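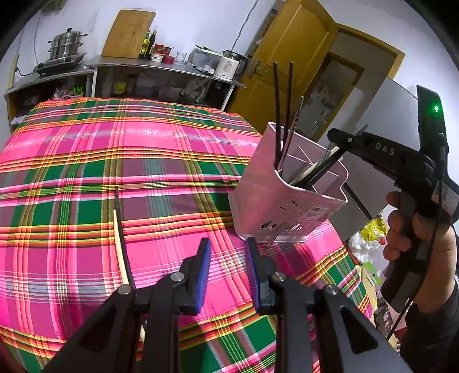 Chopstick week at Jornancombe! We had planned a victory gallery for 23rd October, and what we've got is the story of a fault, but it's a really good fault and we learned a ton from it.

The job is simple to say. Pick up a chopstick, stand it in the pink caddy, do it again. Both hand-held grippers had been through it happily on the Nirari bench, so we set up in the kitchen and went for 200 pickups. We got 60 good ones before the left fingertip started closing late. Only a little late, but a chopstick is thin and it rolls, so a little is plenty.

**The work at hand.** One pale chopstick on the plaid cloth, with three dark ones standing in the caddy. We love this task because it shows up every bit of slop in the jaws.

The log gave it away in the end (all 1591 lines of it, read over a very long lunch). The close command went out on time, every time, and the jaw position lagged behind it. Sadeghi, our little logging script, had been flagging the lag since pickup 8 and we had the warnings switched off. Ouch!

We've stopped using that gripper until the linkage has been stripped and checked, and the warnings are back on for good. New pivot screws are coming from Sultonus, and the full run goes again in November. More pictures then!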